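About Us

Hi! I'm Fatima Buthelezi, and if you've picked up a copy of The Skundthorpe Plate at the laundromat or the bus station or wherever you were waiting for something, you've already met me, because I write most of it. My business partner, Wahyudi Sumampouw, writes the rest and does all the layout. We're a two-person food magazine and website covering Skundthorpe and the towns up the river as far as Tiedemann, and we've been at it since before either of us knew what a print deadline felt like.

It started as an email. I'd moved here for a job at the Nikard cannery office and didn't know where to get lunch, so I started keeping notes, and then I started sending the notes to people at work, and then their cousins wanted them. By the time I left the cannery the list had 203 people on it and I'd only met maybe a third of them. Wahyudi was one of the strangers. He wrote back to tell me I was wrong about the fish soup at the Ferry Counter (I wasn't, but he made a good case) and we've been arguing about soup ever since.

The first printed issue came out one March, 40 pages, stapled a little crooked. We left stacks of it anywhere that would let us. These days we do four issues a year, usually 60 pages, plus the website, which gets something new whenever we've eaten something new. 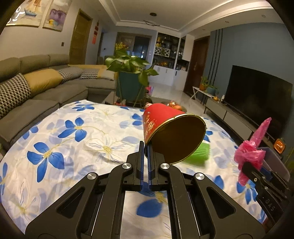

Red paper bucket with gold lettering, on the flowered tablecloth.

What do we write about? Restaurants, mostly, but also bakeries, food trucks, church suppers, the good gas station burritos and the bad ones. We run a dumpling issue every winter. We do a breakfast map in the spring that folds out, and yes, we know it's impossible to fold back up. Wahyudi writes a column called Second Helping where he goes back to a place he reviewed years ago and sees if he still agrees with himself. I do the long pieces, like the one on the noodle makers in Urumia, which took me most of a year and is still the thing people stop me about at the grocery store.

A few things about how we work, since folks ask.

We pay for our meals. If an owner sends out a free dessert we'll eat it, we're not made of stone, but we leave the price of it on the table and we say so in the review. We go at least twice before we write anything, and if the two visits don't match we go a third time. We don't do stars or scores. I tried scores in the early emails and spent more time worrying over whether a sandwich was a seven or an eight than I did writing about the sandwich.

We do sell ads, and we're glad to have them! The ads pay the printer. What they don't do is get anybody into the listings or keep anybody out. One of our longest-running advertisers got a pretty grumpy paragraph about their fries last year and they renewed anyway – thank you, you know who you are.

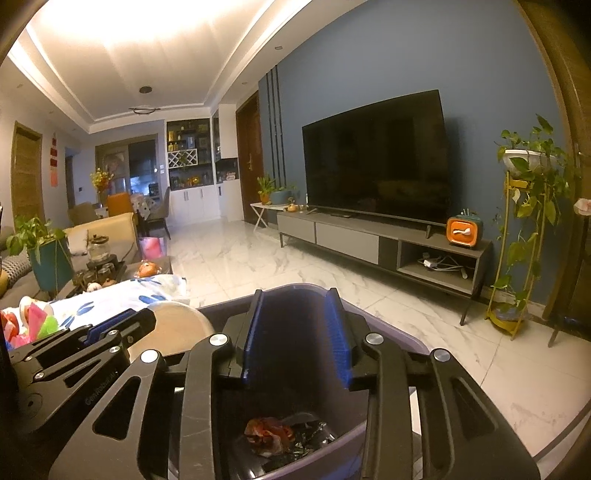 If a place closes or changes hands we try to fix the website the same week. Print is harder. There's a corrections box on the last page of every issue, and we've run it even when the only thing in it was a misspelled street. If you spot something we missed, please tell us. The listings stand at 1,564 entries right now, going all the way back to the email days, and the two of us can't eat our way through all of them every year (we've tried, our doctors were against it).

We also take pieces from readers. You don't need to be a writer. Some of the best stuff we've printed came from a retired bus driver in Tiedemann who knew the hours of every lunch counter on her route. Send us a paragraph or two about what you'd like to cover and Wahyudi will get back to you – he's quicker with email than I am. We pay on publication. It isn't a lot, but it'll cover a nice dinner out, and please go have one.

The office is upstairs from the old Nikard feed store, door on the alley side. Mornings are best. Back issues are free if you come get them, and we'll mail them if you cover the postage. The dumpling issues go fast and we're completely out of the first two, so if you've got one in a drawer somewhere, I'd love to borrow it and scan it.

Page last updated May 14, 2021.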